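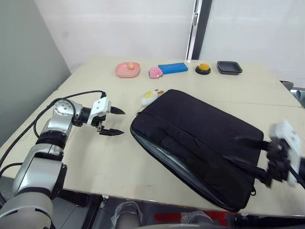

One reader of the last report asks whether returned bags are washed before repair or after, and says the text was unclear on it. The answer at Irnham is before, and the wash house was the first stop on the July open day, so the question can be dealt with at the start.

Cirkano runs the Irnham site as a repair works for soft luggage, mainly laptop bags, rucksacks and camera inserts returned by office suppliers. The site handles 3,100 items a month. Doors opened at 9.30 a.m. and groups went round in the order the goods travel: intake, wash, drying, grading, sewing, dispatch.

Intake is a loading bay with a sloping floor and a drain along the low side. Each item gets a cotton tag with a number written in laundry marker. Paper labels were given up after they came off in the wash and blocked the pump filter. Leather trim is picked out at this point and goes down a separate line, which was not part of the tour.

The wash is cool and long, with a low spin. Padded items hold a lot of water in the foam and are pressed between rollers before they go to the drying room. Air in there is kept moving and only slightly warm. The guide put the drying time for a padded sleeve at two shifts, and for a thin rucksack at well under one. Damp foam is the usual reason for a failed grading, as it smells after a week in a sealed carton.

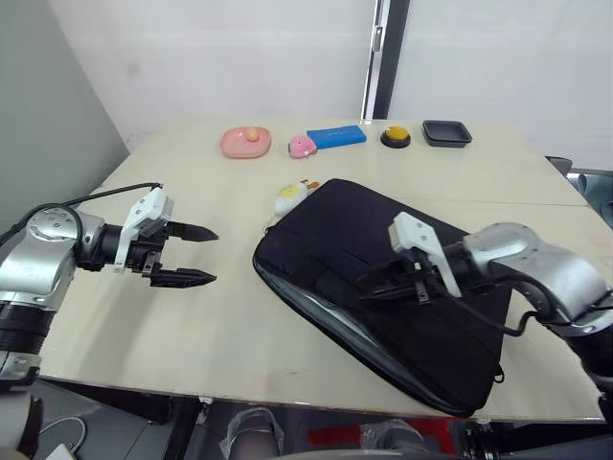

Grading uses three classes. The first needs no work beyond a wipe and a new tag. The second goes to sewing. The third is stripped for parts: buckles, strap webbing and zip sliders are kept, and the shell goes to a shredder off site. Sliders are the part most often replaced. A worn slider will leave the teeth open behind it even when the tape is sound, and closing it up with pliers was described as a short-term fix. The works prefers to fit a new one of the same gauge, and keeps 290 types in a wall of shallow drawers. The drawers are ordered by gauge, then by finish. Hiveo supplies the stock system, which was being updated during the visit and could not be shown.

Thread is bonded nylon on load-bearing seams and polyester elsewhere. Where an old seam is unpicked, the new line is set slightly inside the old holes. This makes the bag a little narrower, and on tight sleeves that matters, so those are re-bound along the edge instead.

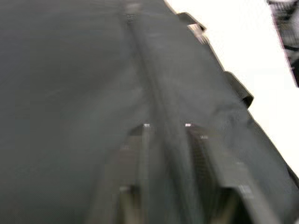

Dark grey fabric with a raised seam, seen close up.

Dispatch was quiet by the time our group reached it. Cartons are packed flat, with the heavier bags at the bottom. Hsueh collects in the late afternoon. Parking is on the verge opposite the gate, and the lane floods after rain. Tea was served in the canteen until 4 p.m.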